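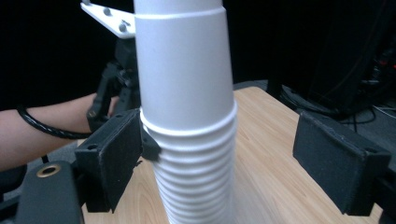
Vega Calvo wrote in to tell me I was wrong about the tea. Fair enough! Last month I said the walk from Cordero to the old mill at Jorach was best done with a flask and no stops, and according to Vega I'd marched straight past the best brew on the whole route, served from a hatch round the side of the village hall in Tonia, paper cup, choice of two biscuits.

So I went back. It's 7 miles if you take the river path (6 if you cut over the top field, but it was a bog and I lost my temper with it), and I set off far too late, as usual, with one glove. The hatch was open, the tea was strong enough to stand a spoon in, and I had a long chat with a couple from Drirka about whether the footbridge will ever be mended. They think not. I'm a bit more hopeful, mainly as the petition is up to 2,543 names now and there's talk of someone coming to look at it in January.

Do mind the stile after the pumping station, the top step is loose and the handpost wobbles. I've told the parish office twice. Also the bus back goes from outside the chapel now and not the green, which I found out by standing on the green for ages like a lemon.

Vega, I take it all back, and you were right about the ginger biscuits too. If anyone else has a favourite stop between Cordero and Jorach, send it over and I'll go and try it – any excuse! The hatch shuts after 24 December 2024 and opens again once the hall's had its new boiler put in.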